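How to set up a mending corner in a small house

I have been mending clothes for most of my adult life and for a good deal of that time I did it on the sofa, with a biscuit tin on the armrest and the pins going down the side of the cushions. It worked, after a fashion, but the mending pile grew and grew (at its worst it had its own laundry bag and was starting on a second), and what finally got it down was giving the job a proper place to live. Ours is a narrow house and the place in question is the bit of landing outside the airing cupboard, so please don't think you need a spare room for any of this.

What follows is how I would go about it if I were starting again, with the mistakes left in where they might save you some money.

Choosing the spot

Look for daylight first and everything else second. You can bring a lamp to a dark corner, of course, but matching navy thread to black trousers under a bulb is a thing you only do once. A north-facing window is lovely if you have one. If your only window gets the full afternoon sun, sit side-on to it, and don't store your thread on the sill because it will fade and go weak. I lost a whole row of good cottons that way over one August.

After daylight, think about how you'll get at the plug. If you have a sewing machine you'll want two sockets within reach, one for the machine and one for the lamp, and a third for the iron if you can manage it. I ran mine off an extension lead across the top of the stairs for longer than I'd like to admit. Please don't. An iron draws a lot of power and it wants to go straight into the wall.

Last of all, sit there. Take a chair to the spot one evening and darn a sock, with nothing else set up at all, and see whether you like it. You'll find out about the draught, the noise from the boiler, and whether everybody in the house needs to squeeze past you to get to the bathroom.

The table

You need less table than you think for hand mending and rather more than you think for machine work. Ours is a folding one called the Rornholm, which I bought second-hand with a ring from somebody's paint pot on it, and it's perfectly good. The thing to check is wobble. Put both hands flat on the top and try to shake it from side to side. A table that shivers when you do that will walk across the floor when you run a machine on it at speed, and folding a bit of card under one leg never quite cures it.

Height matters more than people expect. When you're sitting at the machine, your elbows should be bent at a right angle or a touch wider, with your shoulders down. Most dining tables are a bit high for this. You can put a firm cushion on the chair, but then do make sure your foot is still flat on the pedal, or put a box under the other foot so you're not sitting twisted. I had a sore hip for a whole winter before I worked that out.

If you're mostly going to be darning and sewing on buttons, skip the table altogether and get a decent tray with a lip. Buttons roll.

The lamp

Buy the lamp before you buy anything clever. I use a clip-on one by Gellus with a long bendy neck, and what I like about it is that it stays where it's put. You want the light coming from the side opposite your sewing hand, so over the left shoulder if you're right-handed, and low enough that the shadow of your own fingers falls away from the stitch. For bulbs, 4,000 kelvin is a nice clear white that doesn't make everything look like a dentist's. The warmer ones are kinder to the room and dreadful for dark thread.

Getting things off the table and on to the wall

This was what made the biggest difference on our landing. A table that small can't be a store as well as a workplace, and every pair of scissors you hang up is a bit of table you get back. Shelves are fine for boxes, rails are fine for a few pairs of scissors, and pegboard is good for the awkward odds and ends that you want to see at a glance and move about as your habits change.

A few things I would say about fixing it up. The board must stand off the wall a little way, or the hooks have nowhere to go at the back. Use battens top and bottom, and one up the middle if the board is a wide one, and screw the battens into something solid. On a plasterboard wall that means finding the studs, which you can do with a cheap detector or by knocking with a knuckle and listening. Check for pipes and cables before you drill anything, and be doubly careful above sockets and next to an airing cupboard! Then offer the board up, get someone to tell you when it's level, and put the screws in by hand for the last few turns so you don't pull them through.
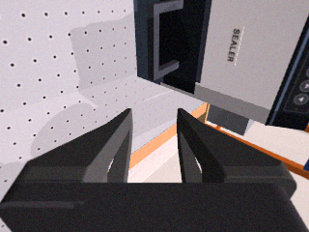
Before you hang a single thing, lay everything out on the floor and shuffle it about for a while. Put the tools you reach for most at the height of your chest when you're sitting down, and the ones you use twice a year at the top. Heavy shears go low, in case they come off the hook, and anything sharp goes well to one side of where your head will be. If there are small children about, all the sharp things go in a lidded box on a high shelf and the wall can have the tape measures and the bias binding.

Leave gaps. It is very tempting to fill the wall up on the first day, and then you have no room for the things you find in the bottom of the bag a week later.

Thread, needles and the small stuff

Start with far less thread than the shops would like you to have. Black, white, navy, mid grey, a soft beige and one dark green or brown will mend most of what most families wear. Grey is the great hero of the mending box – a mid grey vanishes into nearly any muddled colour, tweed especially. I buy all-purpose polyester for seams and hems, and I keep a couple of cards of wool for darning. Caldeira do a darning wool with a little nylon in it which lasts well on heels. The number I use most is 466, a sort of heathery grey-brown that seems to go with every school sock and walking sock in the house. If you can find it, 544 is a good deep bottle green for old cardigans.

Needles should be thrown away much sooner than you'd like. If a hand needle snags when you draw it through a bit of scrap silk or lining, it's blunt or has a burr, and it'll pull threads in anything fine. Machine needles want changing after every big job. I keep the old ones in an empty mint tin, taped shut, until it's full and can go out safely.

You'll also want pins with glass heads, which don't melt under the iron (the plastic ones do, and on to your shirt), a seam ripper, a small pair of very sharp scissors that are never to touch paper, a darning mushroom or a smooth orange, tailor's chalk and a tape measure. That's the lot. For holding small patches while you stitch I've become fond of the Nastik tack, a washable glue stick, but a few long stitches do the same job and cost nothing.

Sorting the pile

Now for the bit everyone puts off. Wash everything first. Mending dirty clothes is unpleasant, and the next wash may shrink the cloth around your nice flat patch and pucker it. Then tip the pile out on the bed and make three heaps by how long each job will take.

The first heap is for buttons, dropped hems and little seam splits. These are ten-minute jobs and you should do a handful of them straight away, because it's very cheering to see things go back in the wardrobe. When I first did this I had 26 things in that heap alone and it took me less than a fortnight of evenings.

The second heap is for darns and patches, where you'll want daylight and a bit of peace. The third is for zips, linings and anything that frightens you. Be firm with the third heap. If you haven't missed a coat in two winters, you probably won't wear it with a new zip either, and there's no shame in cutting the buttons off and letting the cloth go for patches.

Whatever is left goes in one basket, with a lid if you like, and when the basket is full you mend something before you add to it. In our house the rule also says that whoever wants a thing mended has to put a safety pin in the place where the hole is. You wouldn't believe how long one can hunt for a small hole in a black jumper.

Keeping it going

Monday evenings are for mending here, after tea and with the radio on, and an hour is plenty. I'd suggest picking your own evening and being quite modest about it. Leave the table as you'd like to find it, with the needle you were using parked in the pincushion and the next job folded on the chair, so that when you sit down you can just begin.

Brush the fluff out from under the needle plate of the machine every few weeks, and oil it if the booklet says to. Run a few inches of scrap cloth through afterwards to catch any drips before you start on anything pale.

If you're wondering which job to try first, do a button. Wax the thread, use it doubled, and put a matchstick under the button as you sew so there's some slack for the shank. Then slide the matchstick out, wind the thread round the slack five or six times and finish off on the back.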